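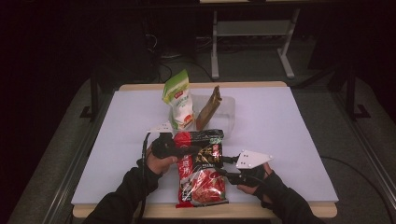 Please tell me the small bags are coming back, wrote one customer in September, and please tell me I can mix them this time. We got that message at Skindow in a lot of different wordings (one was entirely in capital letters), and I'm very happy to say yes to both halves of it.

Skindow Brings Back Mix-Your-Own Snack Box, Adds Savory Shelf at Prelach Store

PRELACH – For immediate release

The mix-your-own snack box is back at Skindow, and it has a name now: Hurkis. You pick a box, you walk along the shelf, you fill it with whatever small bags you want, and you pay one price for the box. If you want the whole thing to be chili peanuts, go ahead. I have done exactly that and I regret nothing.

A little history for anyone who hasn't followed our snack troubles. I opened the Prelach store with one shelf of small bags because I like trying things and I hate being stuck with a giant bag of something I don't love. People took to it right away. Then our old supplier stopped packing small sizes, and we limped along with family bags for most of a year. They sold fine. They just weren't any fun, and the regulars let me know it at the register.

So we asked you what should go on the new shelf. There was a paper ballot by the door and another on our website, and 1740 votes came in, which is a lot for a store with one cash register! Spicy corn won by a mile. Seaweed crisps came in second, which I did not see coming, and the plain salted cracker that I personally campaigned for finished near the bottom. It's on the shelf anyway. Owner's privilege.

What's in the lineup

Hurkis starts with 30 different snacks. Most of them are savory, with a smaller sweet section at the end nearest the window. We have corn puffs, rice crackers, roasted chickpeas, seaweed crisps, sesame sticks, three kinds of peanuts and a pretzel so hard that we put a note on the bin. The sweet end has fruit chews, coconut bites and ginger candy.

Every bag is a single portion. Ingredients and allergens are printed on a card at each bin as well as on the bag, so you can read them without picking everything up. The nut snacks have their own rack on the other side of the aisle, with separate baskets.

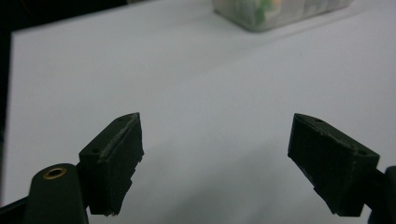 White tabletop, Prelach.

Tasting hours are the other big piece of this. Every afternoon from three to five we'll open a few bags and let people try before they fill a box. There's no charge and you don't have to buy anything. Kids are welcome if a grown-up is with them, and please ask before you hand anything to somebody else's kid.

We ran a trial version of the tasting table over the summer, and I learned a lot from it. Put out water. Don't open the wasabi peas first. People are much braver about a new flavor when a stranger next to them is already chewing it, and some of the best conversations I've had in this store started with two shoppers disagreeing over a rice cracker.

One more thing I'm excited about: Shezi, the bakery two doors down from us, is making a cheese straw just for the box. They're baked in the morning and we sell them until they run out, so I can't promise you one if you come by at closing. Shezi will carry a few of our snacks on its own counter too, next to the coffee.
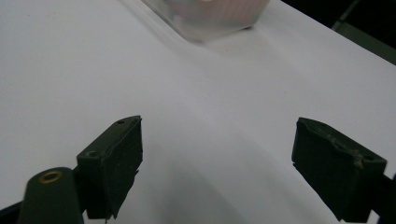
If you'd like your box filled for you, we do that as well. Write down what you like and what you can't stand, leave the list at the register or send it through the website, and we'll pack it for pickup the next day. We already have 585 people signed up for the monthly pickup list, and there's still room. You can skip a month whenever you want, and switching from savory to sweet takes one email.

Bring your empty box back and we'll take $2 off the next one. It doesn't have to look pretty, but it does need to be clean and still hold its shape. We can't refill anything that has had sauce in it (you know who you are).

Offices and schools can order larger mixed cases. Give us a week for those, a little longer around the holidays, and tell us up front if you need a case with no nuts in it so we can pack it away from the peanut rack.

Hurkis is available now at the Skindow store in Prelach and for pickup through our website. We aren't shipping yet. I'd like to, but the seaweed crisps turned to dust in every test parcel we mailed, so I'm still looking for a better carton.

About Skindow

Skindow is an independent grocery and snack store in Prelach. We sell pantry basics, fresh bread from Shezi and more kinds of crackers than we have room for.

Press contact

Ask at the register or use the press form on the Skindow website. Samples are available for food writers who can pick them up in person.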